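The Great Laundry Reset, Part Two

9/30/25

Okay, so if you read my last post back in August, you know I promised to deal with the shirt situation. I did not deal with the shirt situation. I bought a nicer hamper, felt very good about myself, and kept living out of the clean pile on the armchair like a raccoon.

Well, this past week I finally did it. I emptied the closet, both dresser drawers, the armchair, and the bag in the hall that was supposed to go to donation last winter. Everything went on the bed. It came to 76 tops. Seventy-six! I live alone and I work from home most of the time. I had to go make a sandwich.

First thing I did was pull out whatever I hadn't worn since moving into this apartment. That got rid of a lot of T-shirts, including a stack of giveaway ones from when I temped at Wuria (sorry, Wuria, they were scratchy and they all said the same thing on the back). Then anything with a collar that had gone yellow. Then a cardigan from Maksymiv that I loved so much I wore the elbows out of it, and kept anyway, and cried a little bit over, and okay, fine, it went back in the drawer. I'm not made of stone.

When the dust settled I was down to 66, so don't go thinking I'm some kind of minimalist now. But those ten took up a ridiculous amount of room, mostly because three of them were sweatshirts the size of a sleeping bag.

Next problem was the folding. I've always folded the way my mom does, which is in half, sleeves in, in half again, done, stack it. It's fine until you want the one on the bottom. My friend Kyrylo Moroz came over to help carry the donation bags down and he watched me do about four shirts before he couldn't stand it anymore and took over. He worked a couple of summers at a clothing store and he is FAST. Face down, one side in to the middle, sleeve back on itself, same on the other side, then up from the hem in thirds so the whole thing stands by itself. He made me do it until mine stood up too. The knit ones are easy. The linen ones flop over and I've decided to let them.

I also got drawer dividers, the Prirnine ones, a set of 2. They're spring loaded and they do hold, although I had to trim the felt on one end to get it past the lip of the drawer. If your dresser is old and a bit crooked like mine, measure at the front AND the back before you order. Mine was narrower at the back and I would not have guessed that in 90 years.

Button-ups are a whole other story. I hang the good ones and fold the ones I wear around the house, and the folded ones are where it all goes wrong for me. The thin ones especially. You lay one down, smooth out the back, turn around for your coffee, and it has somehow slid into a little heap again. What helps is doing up the top button, the middle one and the bottom one before you even start, then shaking it out once and laying it face down so the front stays put. I know it's annoying to undo them later. I still think it beats ironing.

For the ironing I can't avoid, I've been using the Flosine spray, the unscented one. A couple of spritzes, hands flat, pull from the side seams outward, let it hang in the bathroom while I shower. It won't give you a crisp collar but it takes care of the fold lines, and I've only had the iron out one time since I started all this.

So where I am right now: top drawer is T-shirts, standing up in rows, lightest to darkest (that lasted two days and then I put a green one back wherever). Second drawer is house shirts and the cardigan. The closet has the good button-ups, two jackets, and a lot of hangers with nothing on them, and I really should do something about the hangers. The armchair is an armchair. I sat in it last night and read a whole magazine!

Next up is the linen shelf, and I'm scared of it. I have fitted sheets in there that don't fit any bed I own. If any of you have a trick for folding those, leave it in the comments, please, and go slow.

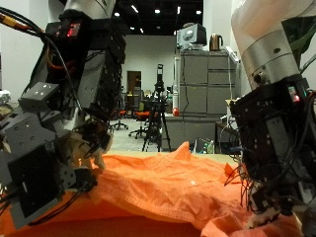 Color is the other thing I kept bumping into while I sorted. Almost everything I own is navy, gray or some kind of oatmeal, and I'd like to fix that a little before I let myself buy anything else plain. I keep coming back to orange - a proper bright one like this, with a small white button against it, in something light enough that it's slightly see-through in spots. Yes, it crumples into peaks and ridges, and yes, it would go straight in with the house shirts. I want one anyway.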